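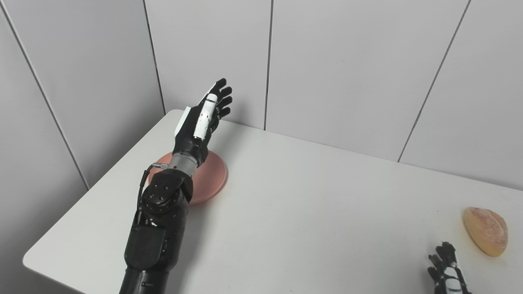 The Nivholm in its corner, pushed right up against both walls.

I went back and forth on this table for most of the spring, so let me save you some of that. I wanted a plain white table that could live in the corner, take a meal at one end and a pile of paperwork at the other, and not shout at me when I walked in. I ended up with the Nivholm, the white one, and I've had it since July. I paid $182 with shipping, which put it well under the two I'd been drooling over and a bit over the one I'd have regretted.

The listing had 1,074 ratings when I ordered, and I read a silly number of them (don't do this to yourself, especially not in bed). People either adored the top or were furious about the hardware bag. I can see both sides now!

So, the top first, because that's what you live with. It's matte and it's a soft white, a shade off the bright printer-paper kind. I was nervous about that, as my walls are those big smooth pale panels with the thin dark seams, and I figured two whites that didn't quite agree would bug me forever. They don't. The table goes a little grayer toward the back of the corner, the walls do their own thing with the light, and it all sits together nicely. If you have warm cream walls you might want to get a sample first, or borrow a friend's table, I don't know how you'd do it. There is a birch version too, but the one I saw in the store looked orange to me.

The corners are rounded. The photos on the site barely show this, and it was one of my favorite surprises. My last table had corners like chisels and I had the hip bruises to go with them. These are only gently rounded, so you don't lose any useful space, but I've bumped into one plenty of times on my way past with laundry and just kept walking.

Assembly is where I lose some of my good cheer. The box says 30 minutes. Ha. The legs go on fine, the holes line up, no complaints there, but the little wrench in the bag is soft metal and it started rounding off before I'd finished the second leg. I dug out my own and the rest went quickly. The instructions are all pictures, and step four shows the crossbar upside down, so if yours looks wrong at that point, flip it and carry on. Get somebody to help you turn the thing over, too. I did it by myself and scraped the floor.

Wobble: a tiny bit at first. I snugged everything up again after a week and it's been steady. It helps that mine is shoved into a corner, with the back edge and the side edge both up against a wall. Out in the middle of a room I think you'd notice it more, mostly if you're someone who leans on a table when you get up.

Cleaning is mixed. Crumbs and dust come off with a dry cloth and that's the end of it. Coffee wipes up if you catch it within the hour. Pencil is the annoying one – the matte finish grabs it, and I had to go over one smudge three or four times with dish soap. Tomato sauce scared me half to death and then came right off, so go figure. I'd stay away from the scrubby side of the sponge, as I tried it on the underside to see what would happen and it left a shiny patch.

I've also stopped using placemats. They slid around, and I like the look of a dish straight on the white. Color really pops on it! I've got a round salmon-pink plastic plate that I'd never given a second thought, and now it's the one I grab for everything, toast included. If you're a person with boring dishes, this table will not help you, but if you've got one cheerful thing in the cupboard, it'll look like you planned it.
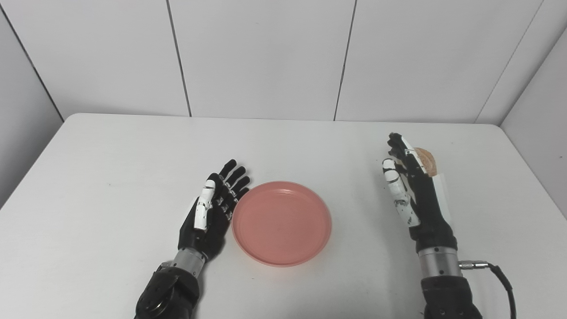

Sanne Koster left a comment on my earlier post wanting to know if a plain top like that doesn't get noisy at mealtimes, since hers clatters every time somebody sets down a dish and she's about ready to put a blanket on it.

Fair question, Sanne, and I'd say it depends on the dish. Plastic is fine, it makes a dull little tap. My stoneware bowls are louder than I'd like, and a mug put down hard can be heard in the next room. I stuck felt dots on the bottoms of the bowls and that took care of most of it, though they do peel after enough washing. A tablecloth would fix it too, but then I wouldn't see the top, and the top is why I bought it.

A couple of leftover things. The underside is unfinished along the back edge, so if yours won't be against a wall, run your hand along there before you wear anything you love. Mine came with a short scratch near one leg, and customer service sent a touch-up pen without any fuss. The pen is a slightly different white, naturally. There's a longer version, but I measured and it would have blocked the closet door.

Would I buy it again? Yes, at this price, and I'd have my own wrench out before I opened the box. I'm giving it four out of five, with the missing point going to the hardware bag and whoever drew step four. I'm still looking for a chair to go with it, something without arms that tucks all the way under, so if you have one you love, leave it in the comments.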